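Uro road closures and toll notices, README

Last touched: June, by Murali Varma. Written in a rush before handing over, will tidy when I get a minute.

What it is

Plain text notices about roadworks, lane closures and toll changes on the Uvus bypass and the roads feeding it. 237 notices in all. One row per notice, one CSV, UTF-8, commas. Notices were copied by hand from the public boards and the Chacko bulletin, then checked once against the printed sheets. Once only. So expect slips.

Files

notices.csv - the main table
roads.csv - road names and their short codes, 70 rows
old_codes.txt - short codes dropped when the Trulov junction was renumbered, keep it, the early notices still use them
README - you're reading it

Columns in notices.csv

id - whole number, gaps are normal, don't renumber
road - short code, look it up in roads.csv
direction - N, S, E, W or B for both
start_time, end_time - 24 hour clock, local. Blank end_time means the notice didn't give one. Doesn't mean still closed
kind - closure, lane, diversion, toll, other
text - the notice as written, spelling mistakes and all
source - board or bulletin
checked - y or n

Month is in its own column, no day. I know. The bulletin only printed the month on half of them and I wasn't going to guess the rest.

Known problems

Toll notices for the express lanes are thin. Chacko stopped printing them part way through and the boards were never kept up.

Row 113 has the diversion the wrong way round in the text. It was printed like that. Left alone, direction column is right.

2 notices are duplicated with slightly different wording (one from the board, one from the bulletin). Haven't decided wich to drop.

Overnight closures run past midnight, so end_time can be earlier than start_time. If your totals come out negative that's why. 22:00 to 05:30 is seven and a half hours.

"Trulov slip" and "Trulov link" are the same bit of road before the renumbering and different bits after. See old_codes.txt.

What it's good for

Counting closures by road, looking at how notices are worded, practising with messy times. Fine for teaching.

Not for route planning. Not for working out what anyone was charged. The toll amounts are in the text field only and I haven't checked them agianst anything.

Changes

v2 - split direction out of road, added checked column
v1 - first go, everything in one column, please bin it if you still have a copy

Reuse

Free to use and change, say where you got it. If you fix a row, send me the id and the old and new text, not the whole file back.

To do

Sort the duplicates. Second check on the toll rows. Ask Chacko for the missing bulletins, again.
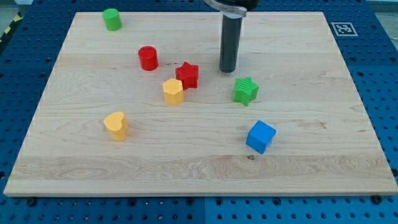
Toy blocks on a wooden board, blue worktable underneath.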